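The Bus to Cabanatuan

Eduardo Maglaya missed the 6 o'clock and so he was on the late one, the bad one, seat by the toilet. Shoes off. Rain on the window.

He had the letter in his shirt. Still hadn't opened it. 1172 on the envelope in his father's handwriting, no street, just the number, like the mailman was supposed to know. And the mailman did know, that was the thing about Branwood, everybody got their mail.

His father wrote to say come home. Or his father wrote to say don't. Could be either. The old man had sent 200 dollars in June with no note at all, folded in a page from a feed catalog, and Eduardo spent it on tires.

The bus stopped. Somebody got on with a rooster in a box. The rooster looked at Eduardo. Eduardo looked at the floor.

He was 70 miles from anywhere he'd call home when he finally put his thumb under the flap. Slow. Tore it crooked anyway.

One page. The cow is dead, it said. Bovus, the brown one, the one you named. She went down by the fence and I sat with her. It was not long. I didnt want you to hear it from your cousin.

That was all. No come home, no don't. His name at the bottom, the whole name, like a bank letter.

Eduardo read it agian. He was nine when he named her mother, and he gave the calf the same name and his father said you can't do that, two cows one name, and he did it anyway. They both came when you called. Stepped on each other to get to him.

He put his shoes back on. He didn't know why. Hours to go yet. 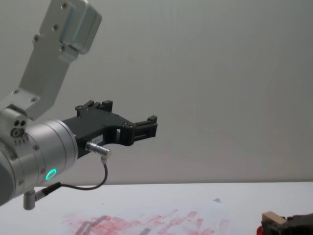

Florante Cruzado wrote in that the cow should have come sooner, page one maybe, and that his own father told him about a dead dog the same way, four lines and a signature. He wants to know if Eduardo gets there.

He gets there. It's in the next part, the one with Mirnach and the well, not finished. I had him standing at the gate and then I had him walking around back, and I keep switching it. The father's at the fence. He has a bucket. He says you're late, and Eduardo says the bus, and they both go look at the place where she was lying. Grass is still flat there.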